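Bench cell budgeting

Bench cell budgeting is the planning of money, space and time for a small robot workstation, usually one or two arms fixed to a table inside a light frame. The term is used in workshops, teaching labs and small packing businesses, where a complete cell may be the largest single purchase of the year. It covers the arms themselves and everything the arms need in order to do useful work.

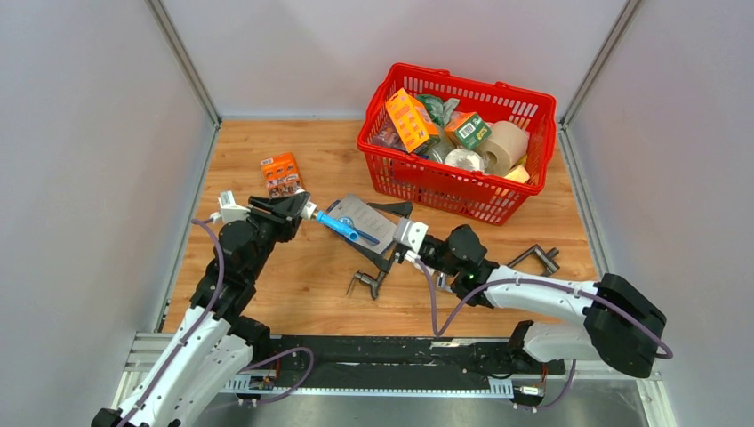
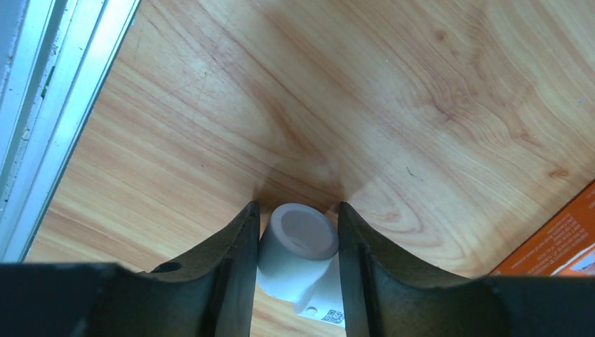 Handling work at a bench cell. First, the two-arm table with a red shopping basket at the back; second, a gripper with a white plastic part between its fingers.

Scope

A typical budget has 4 headings: arms, end tooling, structure and test goods. The last is the one most often forgotten, and it is a fun one to shop for! Cartons, bags, rolls and clear packages all behave differently in a gripper, and a good mixed basket of ordinary store items can teach a team more in a morning than a week of reading data sheets.

Structure includes the table, posts, rails, clamps and cable runs. Aluminum profile is popular because it can be cut, moved and used again. Buyers who plan a second arm later are usually advised to order the wider table at the start.

The Nitley method

The best-known planning sheet in the field comes from the Nitley workshop, which published it in May after fitting out a cell for Clamier, a gift-box packer. The Nitley sheet lists 103 line items, many of them wonderfully small – spare finger pads, cable ties, label stock, even the screws that hold a sensor to the wrist. Each line carries a price, a lead time and a box for "already in the drawer."

Clamier's first plan called for 1086 hours of bench time in the opening year. Almost 356 of those were set aside for changing and testing grippers, a share that surprised many readers and has since been widely copied.

Variants

The Tamihana variant swaps prices for monthly costs and suits teams that lease. Rorkasley, a shorter form, drops the drawer box and adds a page for floor space, power outlets and door widths. Both keep the original order of headings.

See also
Gripper selection
Lead time
Workcell layout

Page last edited April 21, 2019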